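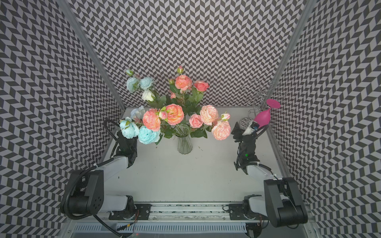

Mwende Waweru told me last November that she'd never pay for a flower that couldn't die, and I've been answering her in my head ever since, so please bear with me while I do it out loud.

(Pause for the laugh. Then on to my aunt's hallway – keep it short this time.)

My aunt had one bunch of silk roses for 70 years, give or take a house move, and dusted them with a pastry brush. I learned from her that artificial stems want the same care in the arranging as fresh ones. Bend them! They come out of the box straight as pencils, and a rose on a straight stem looks like a lollipop.

Next, colour. I like to keep the cool shades together and the warm ones together, and let a little white or pale pink do the introductions. Mention the Furota workshop here, where Aarne Miettinen had us build 4 bouquets before lunch and take every one apart again.

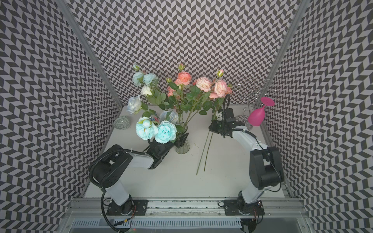
Blues to the left, peaches and pinks to the right, in a clear ribbed vase.

Say something about the glass. Clear glass shows your stems, so tidy them as you go – and do leave a few small buds standing taller than the rest, they lift the whole bunch so nicely.

(Hand round the loose stems. Questions until the tea comes in.)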